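Notebook, sorting task, July

Got in before 8:00 and had the arm warmed up by the time Yareli came through with coffee. Plan for the day was to record the fruits / office supplies sort, right arm only, me on the glove for the first half and her on it for the second. We're still calling this task Grosham in the file names, which I regret every time I have to type it.

First few runs were ugly and they were all my fault. I keep closing my hand the way I'd close it on real fruit, thumb first, and the robot's thumb gets there early and shoves the thing away across the table. Yareli watched me do this for a while and then said to bring the whole hand down open, stop, and only then squeeze. So much better! I wrote OPEN, STOP, SQUEEZE on a sticky note and put it on the monitor.

Other thing I changed: I was going straight from the pick to the basket in one sweep, and the replay looked jerky at the elbow. Now I lift a little, wait a beat, then travel. It costs time per run but the playback is a lot smoother (and my shoulder is happier too).

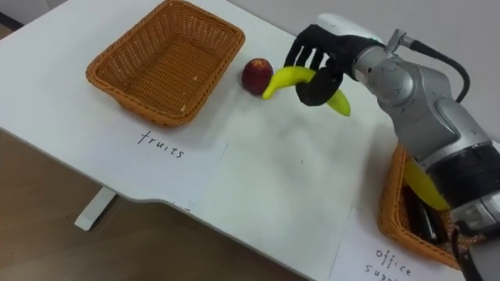
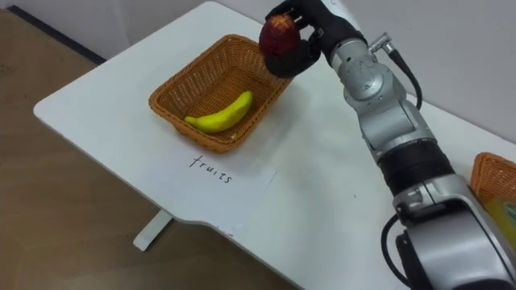 Banana in the grip in the first one, the red fruit in the second, fruits basket on the left both times.

Perla asked at lunch whether we should always pick in the same order. I say no. If every recording goes in one order the policy will just learn the order, and we had exactly that headache with Zusilau. So from now on whoever is on the glove picks whichever piece they feel like, and whoever is at the keyboard types the order into the notes field. Please fill in the notes field!! I found a whole stretch of blanks from last week and I'm pretty sure they were mine.

We saved 226 good runs by the time we quit, which brings the Grosham folder to 1073. Target is 3000 before we retrain, so there's a way to go. I threw out anything where the fruit got dropped, but Perla would like those kept in a separate folder for the recovery work. Fair enough, I'll stop deleting them. The ones from this morning are gone though, sorry Perla.

Run 1073 has a funny pause in the middle where I sneezed with the glove on. Kept it, the grasp held fine.

Still to do:
Recalibrate the glove's little finger, it reads half closed when my hand is flat.
Rewrite the labels bigger, the marker lines are thin.
Ask Yareli for her elbow settings, her replays look nicer than mine.
Move the old Zusilau recordings off this machine, the disk warning came up again around four.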